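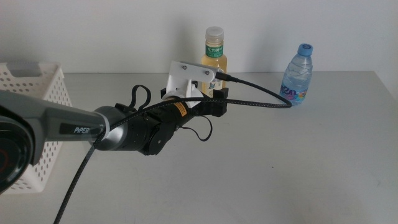 Disdale Beverage Sorting Project
Progress report to the Velus Fund

Last updated: 7/10/22

The grant period opened in March. Two of the three work packages are complete, and 536 of the planned drink containers have been cataloged by type and material. Bottled tea and water are handled on a plain white tabletop -- the same surface is used for cans and baskets.

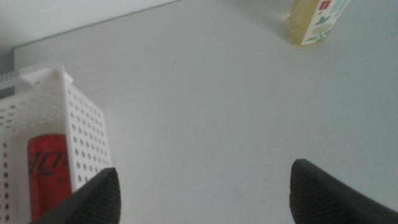
Photo: Disdale / Herrera

White perforated baskets have been adopted for holding containers during sorting. A red beverage can stands upright in the basket, near the side wall. The remaining work package covers labeling and storage. We request approval to move $200 from travel to supplies for this purpose.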